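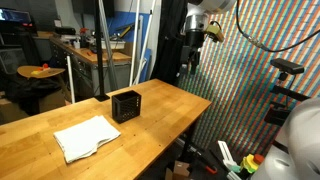
Checked by Lina Karaki, 20 March 2019 – comments for Fotis Tsoukalas, ahead of the Rosto order

Table and work items
OK. The butcher-block top is staying, so please take the new table off the budget sheet. The basket and folded cloth are what we quoted Palacios on, and I'd like their trial done with the same two things.

Floor beside the arm
NEEDS WORK. There's an open cardboard box down there, plus a tool handle and a few other bits, and I would dearly love to see all of it on a shelf before anyone brings in a second arm. Shelving is $300 and I've put it in.

Cables
PARTLY. The thick black one hangs in a big loop in front of the striped backdrop. Please ask Undetport to price cable guides, 11 of them, along with the mounts.

Stop button reach
NOT CHECKED. I ran out of time, sorry! Must be done before we sign.

Back bench
OK, though the spray bottle could live in a cabinet.

Spare gripper fingers
Muvley wants nearly 14 weeks, so if we hope to have them by December we should order early – I'll send you the quote.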